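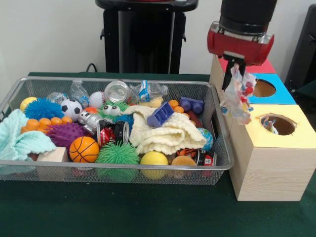

Boxes with colored paper tops and a full wire basket.

Gesden Household Sorting Working Group
Minutes of the November meeting
Tuesday, 6:30 p.m., Meinecke Building, lower meeting room

12 shares

1. Minutes of the previous meeting

Approved with one correction. Under item 4, "residual" should read "mixed plastics."

2. Collection schedule

The contractor, Vikik, submitted the route table for the winter period. The north loop moves from weekly to every second week for paper and cardboard. Film and light packaging stay weekly. Two streets behind the Meinecke Building were missing from the table and are to be added before printing.

The group asked whether the truck used on the north loop can turn at the school entrance when cars are parked on both sides. Vikik will measure the clearance and report back. Until then the existing pickup point remains in use.

3. Contamination in the paper stream

The last sample covered 600 households. Of these, 178 had at least one item of film or coated wrapper in the paper container. The items most often recorded were bread bags, snack wrappers and padded envelopes. The sample was taken after the opening width on the shared containers was reduced, so the figures can't be compared directly with the spring round.

Discussion turned to labeling. The present labels carry text only and are mounted on the front face, below the lid line. Members held that color on the top surface, next to the opening, is read sooner than text on the front. One member noted that the lid colors in Gesden don't match those in the neighboring district, and that residents who move between the two carry the old habit with them. It was agreed to keep the Gesden colors and revise only the label position.

Proposed label specification:
- applied to the lid, beside the opening
- matte surface, no laminate
- one pictogram, no more than four words

A round opening was again preferred for bottles and a slot for paper. No change to the existing order.
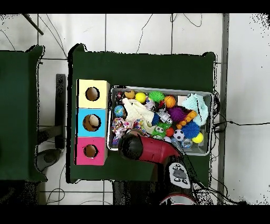

4. Stalar reporting module

The Stalar module now exports container weights by street. The export still rounds each entry before adding, which produces a difference between the street totals and the route total. The supplier has been asked to sum first and round once. Access for the two new members is pending.

5. Budget

The remaining label budget is $649. The quote for the lid labels is within this amount if delivery is combined with the route tables. Approved, subject to written confirmation of the delivery terms.

6. Other business

The broken hinge on the glass container at the Meinecke Building was reported again. Vikik will replace the lid as a complete unit.

A request to extend drop-off hours on weekends was deferred. Noise limits for the site must be checked first.

7. Actions

Vikik: turning clearance at the school entrance; two missing streets; glass container lid.
Secretary: revised label drawing; confirmation of delivery terms; Stalar access.
All: comments on the label wording before the next meeting.

Meeting closed at 8:05 p.m.

0 comments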